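Rückruf von Druckminderern: Trarnel tauscht Membranen in Hausanschlüssen

Urel. Der Armaturenhersteller Trarnel ruft Druckminderer der Baureihe Kubíček zurück, die in Hauswasseranschlüssen verbaut sind. Betroffen sind Geräte in der Nennweite DN 25 mit Produktionsmonat März oder April. Bei ihnen kann die Membran unter Dauerlast verhärten, so dass der Hinterdruck langsam ansteigt. Im Versorgungsgebiet der Stadtwerke Urel sind nach Angaben des Unternehmens 83 Geräte erfasst.

Eingestellt werden die Druckminderer ab Werk auf einen Hinterdruck von 4 bar. Bei Prüfungen im Juni lag der Wert in zwei Gebäuden mit Ruhedruck über Nacht deutlich höher. Schäden an Leitungen oder Warmwasserbereitern sind den Stadtwerken bisher nicht gemeldet worden. In beiden Gebäuden hatte das Sicherheitsventil am Speicher angesprochen und Wasser in den Ablauf abgegeben.

Als Ursache nennt Trarnel eine abweichende Vernetzung des Elastomers in einer Charge des Zulieferers Jultell. Das Material erfüllte bei der Eingangsprüfung die geforderte Härte, veränderte sich jedoch bei längerer Einwirkung von Chlordioxid stärker als vorgesehen. Die Trinkwasserqualität ist nach Darstellung des Herstellers nicht beeinträchtigt. Die Zulassung der Baureihe bleibt bestehen, die Auslieferung der genannten Nennweite ruht bis zum Abschluss der Nachprüfung.

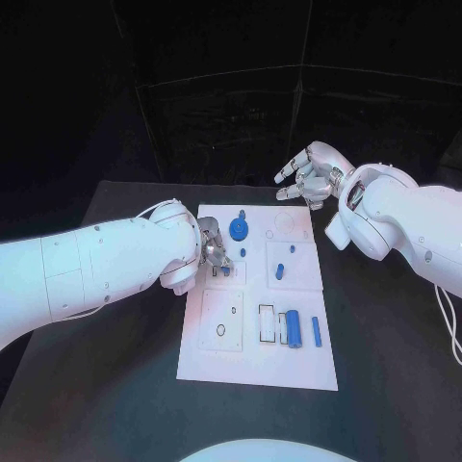
Die Hausverwaltung Kubíčekhof hält das Verfahren für zu langsam. Man habe bereits im Frühjahr auf tropfende Ablaufleitungen im Heizungskeller hingewiesen und lediglich den Rat erhalten, das Ausdehnungsgefäß prüfen zu lassen. Für die Mieter sei vor allem wichtig, dass der Austausch nicht über die Betriebskosten abgerechnet werde. Eine schriftliche Zusage dazu liege noch nicht vor.

Trarnel erklärte auf Anfrage, Material und Arbeitszeit würden vollständig übernommen. Der Austausch der Membraneinheit erfolgt bei abgesperrter Zuleitung, das Gehäuse bleibt in der Leitung. Anschließend werden Hinterdruck und Dichtheit im Ruhezustand geprüft und protokolliert. Die Wasserversorgung des Gebäudes ist während der Arbeiten bis zu 2 Stunden unterbrochen.

Eigentümer finden den Produktionsmonat auf dem Typenschild unterhalb der Federhaube. Die Stadtwerke raten davon ab, den Hinterdruck bis zum Austausch selbst nachzustellen. Steigt der Wert am Manometer bei geschlossenen Zapfstellen über 5 bar, soll der Bereitschaftsdienst verständigt werden. Termine vergeben die eingetragenen Installationsbetriebe.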